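Speaker notes – "The Drug List Is Wrong: Medication Histories at the Front Door"
Girkby Hospital Medicine Day, October 19, 2024
Slot is 25 minutes plus questions. Start even if the back rows are still hunting for coffee.

Slide 1. Title
Say hello. Say I'm a hospitalist, I work nights more than I'd like, and I have no money from any drug company, though I have eaten their sandwiches.
Don't read the title out. They can read.

Slide 2. The case
Woman in her seventies, comes in with a fall and a slow heart rate. Electronic list shows eleven medicines. She takes seven. Two of those seven aren't on the list at all, and one of them is her late husband's beta blocker, which she finished up so it wouldn't go to waste.
Pause here. Somebody always laughs, then remembers their own mother.
Point to make: every item on the list had been marked "reviewed" at three separate visits. Reviewed is a button. It takes less than a second to press.

Slide 3. Where the list comes from
Pharmacy fills, old discharge papers, the clinic record, whatever the ambulance crew wrote on a glove. Each source is right about something. The fill record knows what was picked up. It has no idea what went down the hatch.
Mention that the Fadidley clinics and the hospital still keep separate lists, and that the two get merged by stacking one on top of the other. This is how a patient ends up on metoprolol twice, under two names.
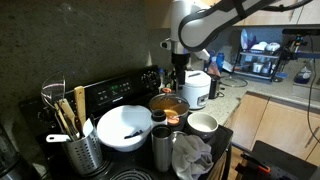
Slide 4. What we did at Girkby
Keep this short, they've got the handout.
A pharmacy technician took the history for every adult admitted through the emergency department, using at least 2 sources, one of them a living person where possible. We looked back over 519 admissions. Most had at least one mistake on the starting list. Plenty of those were harmless – vitamin D, an eye drop from years ago. The ones that worried us were insulin, blood thinners, seizure drugs and steroids.
Be fair: one hospital, no control group, and the people judging the mistakes knew which list was which. If I don't say it, the gentleman with the clipboard will.

Slide 5. The questions that work
Stop asking "Are you still taking all of these?" The answer is yes. The answer is always yes, it's two in the morning and they want a blanket.
Ask instead:
What did you take yesterday, from when you got up?
Which ones do you skip, and when?
Anything that isn't a pill? Patches, inhalers, shots, creams, drops.
Anything from the store, or from a relative?
Who fills the pill box?
Where do you keep them all? (People can picture the spot, and then they remember the bottle that lives apart from the others.)

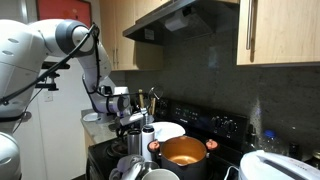 A kitchen with a robot arm reaching toward the cooking area.

Slide 6. The daughter on the phone
Best source we have, worst phone signal. Get the call in early, before she drives in and loses bars in our parking garage. Ask her to read the labels aloud, dose and date included. Reading beats remembering.
If time is tight, skip the story about the fish antibiotics.

Slide 7. Cost
Administrators wake up at this slide. Speak up a little.
Start-up for training and the extra computer cart came to about 4000 dollars. Vilela, our smaller site, did it for 2000 by reusing a cart that pulls to the left. Technician salaries are separate and much larger, so do not let anybody leave thinking this is a cart project.
I can't claim it saves money. I can say that I've stopped fewer wrong orders at 4 a.m., and I would pay something for that myself.

Slide 8. What went badly
Nights. We had no technician after eleven, so the sickest arrivals got the worst histories.
Doctors didn't open the note. The technician would write a lovely one, and the admitting doctor, me included, would click "continue all" without looking.
The Clirkska form. Four pages, a drop-down for "tablet color," and no room for "takes half when dizzy." We cut it to one page. The drop-down survived into November, for reasons above my pay grade.

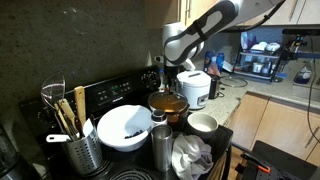 Slide 9. If you only have five minutes
For the folks with no technician and no prospect of one.
Pick the dangerous drugs first: insulin, anticoagulants, opioids, antiseizure drugs, steroids, anything for transplant.
Get last dose and time for each of those.
Write "not sure" where you're not sure. The day team can work with "not sure." They can't work with a confident guess.
Leave the vitamins for the morning.

Slide 10. Discharge
All that effort, and then we print the old list on the way out. Ask for a show of hands: who has seen this happen? Put my own hand up.
Our fix is dull. The list gets read aloud with the patient before they leave, stopped drugs first. Patients mostly hear about new ones and go home to a cabinet full of the old.

Slide 11. Back to the case
Her heart rate came up once the borrowed pills were stopped. She went home on six medicines. She asked if she could have the rest of the bottle back.

Slide 12. Questions
Likely ones: why not nurses (they're busy), why not an app (see Clirkska), did length of stay change (not that we could show).
Handouts are on the table by the door. Take the clicker out of my pocket before leaving this time.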